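7 Setting up the divider-removal task

This section covers the task layer of Zamamer: perception, grasp planning and the hand-over of parts to the unloading area. It assumes that both arms have been calibrated (Section 4) and that the cell passes the self-check in Section 5. Applies to Zamamer release 10 and later. Earlier releases store the container model in a different file and cannot read the settings given here.

Last revised 2/12/25, F. Figueiredo

7.1 Before you start

You need:

A workstation with the Zamamer console installed and a wired connection to the cell controller.
Operator rights at level 2 or higher. Level 1 accounts can open the pages below but cannot save.
One container of the type you intend to run, with its packing material in place.
A current head camera calibration file. The console shows a yellow bar if the file is missing or belongs to a different head unit.

CAUTION: Keep all persons outside the marked work area while the task is in AUTO or STEP mode. In STEP mode the arms stop between moves but remain powered.

CAUTION: The planner does not model hands or tools left in the container. Check the inside of the container before every start.

7.2 Creating the container model

The container model tells the perception module where the walls, the opening and the fixed inserts are. Without it, dark foam and deep shadow return the same depth values, and the planner will reject most grasps as unsafe.

1. Open Task > Containers and select New.
2. Enter a name. Use letters, digits and underscores only. The name becomes part of the log file name and cannot be changed later.
3. Place the container at the pick station and select Capture. The arms move to their park pose and the head camera records one depth map and one color image.
4. Mark the four upper corners of the opening in the color view. Go clockwise, starting with the corner nearest the robot base.
5. Select Fit walls. The console draws the fitted walls in blue. If a wall leans outward by more than the limit in wall_tilt_max, the line turns red and the fit is not saved.
6. Mark each foam insert with the polygon tool and set its class to KEEP. The planner treats KEEP regions as solid.
7. Mark each cardboard part that must be removed and set its class to SHEET.
8. Select Save and compile.

Note: Containers with flaps need the flaps folded fully back or removed. A flap that stands partly open is fitted as a wall, and the opening comes out too small.

Note: Clear packing tape on the outer walls reflects overhead lights and can produce holes in the depth map. Holes on an outer wall have no effect on the fit as long as all four corners are found.

7.3 Masking floor reflections

Coated floors reflect ceiling lights. The reflections move across the camera view when the head turns, and the change detector may report them as new objects.

1. Open Perception > Background.
2. Set floor_mask to ON.
3. Select Teach. The head sweeps from its left limit to its right limit with the arms parked.
4. Check the preview. The floor should appear in a single flat color, with no outlines drawn around the light patches.
5. If outlines remain, raise specular_reject by one step and repeat the teach run. The range is 0 to 5. The default is 2.

Do not set specular_reject to 5 unless lower values have failed. At the highest setting the module also drops glossy labels and clear plastic, and the sign or bin markers at the place station may no longer be tracked.

7.4 Grasp settings for sheet material

SHEET parts are picked by an edge pinch. The planner looks for an exposed edge, scores candidate points along it, and sends the best one to the arm assigned in pick_arm. The other arm holds at its standby pose over the table unless dual_mode is set.

1. Open Grasp > Profiles and copy the profile SHEET_THIN.
2. Set pick_arm to LEFT.
3. Set standby_arm to RIGHT_OPEN. The right gripper then waits with its fingers open and its approach path to the table clear.
4. Set pinch_depth to 10 mm. Smaller values cause the part to rotate between the jaws. Larger values drive the jaw tips into the insert behind it.
5. Set force_limit. Start at the profile default and lower it if the jaws leave marks on parts that will be reused.
6. Set fold_model to ONE_CREASE for parts with a single fold, or FLAT for parts without one.
7. Select Validate. The console simulates the lift for every SHEET region in the container model and lists any collisions.
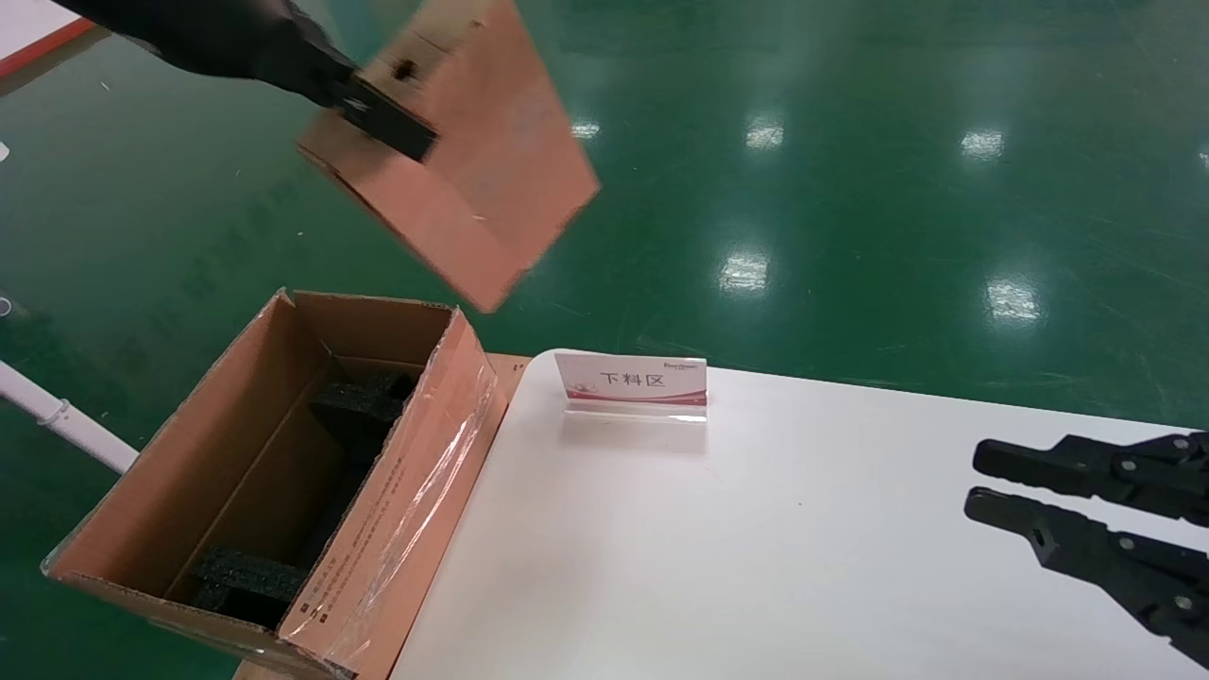
Why does the planner need to know about a crease if the gripper only holds one edge?
The crease lets part of the sheet swing during the lift, so the swept volume is larger than that of a flat sheet. With fold_model set to ONE_CREASE, the planner reserves room for both panels at every angle the fold allows and lifts higher before it moves sideways.

Holes and torn spots in a sheet are scored as weak areas. The planner keeps the pinch point away from them by the distance in defect_margin. If no candidate remains after this filter, the planner uses the best point next to the defect and writes WARN_GRASP_DEFECT to the log. To make the task stop at this point, set defect_policy to HALT.

7.5 Teaching the unloading area

The unloading area is the region of the table where removed parts are put down. It is defined in table coordinates and must be taught again each time the table is moved.

1. Clear loose parts from the table and place the area sign where it will stand during production.
2. Open Stations > Place and select Detect plane. The console reports the plane height and a residual.
3. If the residual is above the limit, wipe the head camera window, check the table for debris and repeat the step.
4. Draw the place region on the plane. Leave a margin along the table edge at least as wide as half the longest part.
5. Mark the area sign as an OBSTACLE. Signs in clear holders are poorly seen in depth, so enter the height by hand.
6. Set release_height. The part is released when its lowest corner reaches this height above the plane.
7. Select Save.

Note: The text on the sign is not read by the software. You may use any language. Marker tracking uses the outline of the card.

7.6 First run in STEP mode

1. Set the mode selector on the cell controller to STEP.
2. Load the task file and select Start. The status line reads READY 1/6.
3. Press Next to run the scan. Compare the outlines on the console with the parts in the container.
4. Press Next to move the pick arm to its approach pose. Check that the forearm clears the container wall on the near side.
5. Press Next to close the jaws. The value grip_width must be greater than zero. Zero means that the jaws closed on nothing.
6. Press Next to lift. Watch the foam inserts. If an insert rises with the sheet, press Stop, open the jaws from the console and increase peel_angle by one step.
7. Press Next to carry the part to the place region.
8. Press Next to release.

Repeat the run until every SHEET part has been removed. The task file is marked VERIFIED after two complete runs without a stop. AUTO mode is locked until then.

CAUTION: Pressing Stop with a part in the jaws leaves the jaws closed. Support the part before you open them by hand.

7.7 Log codes

SCAN_DARK
Too few depth points inside the container. Increase exposure by one step, or check that the foam regions are marked KEEP.

GRASP_NONE
No exposed edge found. The part may be pressed flat against a wall. Set search_mode to WIDE.

GRASP_SLIP
grip_width changed during the lift. Increase force_limit or pinch_depth. Do not change both at once.

PLAN_SWEEP
The swept volume meets a wall, an insert or the area sign. Check fold_model first, then the obstacle list.

PLACE_EDGE
The predicted resting position overhangs the table. Move or shrink the place region.

LINK_1022
The head camera stream was interrupted. Reseat the connector at the controller end and restart the perception service.

The log keeps the last 1,022 events. Older events are overwritten. To keep them, set log_export to a network folder before starting a long run.

7.8 Copying a task to another cell

Task files can be moved between cells with the same arm and gripper type. Container models and grasp profiles transfer unchanged. Camera calibration, the floor mask and the place region do not transfer and must be set up again using 7.3 and 7.5.

1. Select File > Export and tick Without site data.
2. Import the file on the second cell.
3. Run the STEP sequence in 7.6. The VERIFIED mark is removed on import.

Cells that use the Oltow arm controller need the adapter package described in Appendix C. Questions about the adapter go to Annelore Heitmann at the Grelirberg office.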